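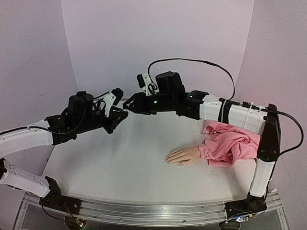 Trokska Matte White Tabletop: My Review After One Summer

I've been through a lot of tables. Glass (never again), a butcher block that I babied for years and still managed to ruin, and a folding thing from a yard sale that leaned toward the window. So when I finally had the money for a proper work surface, I wanted it plain, white and matte, and I wanted it to stay put. I ordered the Trokska in May from the Zudmont store and I've used it pretty much every day since then.

The matte finish

Love it! This is the reason to buy it. My old white desk had a gloss coat and every lamp in the room bounced straight up into my eyes. With this one you get soft gray shadows and that's all. It's easy to rest your hand on for a long stretch too, and my sleeves slide over it without that squeaky drag you get with shiny tops.

Matte does hold on to marks a bit more than gloss, though. Mine has a few faint ones toward the lower right, and I've tried dish soap, a melamine sponge (lightly!) and a paste of baking soda. They faded some and then stopped fading. You have to be looking for them, but if faint marks bug you, think about the gray version.

Putting it together

It came in 2 boxes, and one of them was heavy enough that I opened it in the hallway and carried the parts in separately. The instructions are all drawings, no words, and step 16 shows a bolt going in from the wrong side. I did it their way, took it apart, and did it the other way. Plan on an afternoon and maybe a snack.

The leg frame is solid once everything is tight. I lean on this table when I'm thinking, which is often, and it doesn't rock.

What I'd put around it

I went with a very pale lavender-gray for the walls, a color called Yule, and I'm so happy with it. Next to a white top it looks calm and a little cool without going full dentist's office. Two warnings from me to you - a pale flat wall shows every scuff (there's a dark one on the left already), and you'll notice any thin little crack that you never saw under the old beige. Get the touch-up pot when you buy the paint. I didn't, and now I have to drive back out to Karkutholm for it.

The gripes

No cable hole. I can't believe a work table at this price doesn't have one. The edges are also a bit sharp on the forearms by evening, and the color chip in the store looked creamier than what showed up at my door. I ended up liking the cooler white better, so I kept it.

Would I buy it again? Yes, same size, same finish. I'd just wait for one of the Zudmont sales, and I'd skip their matching drawer unit, which sticks.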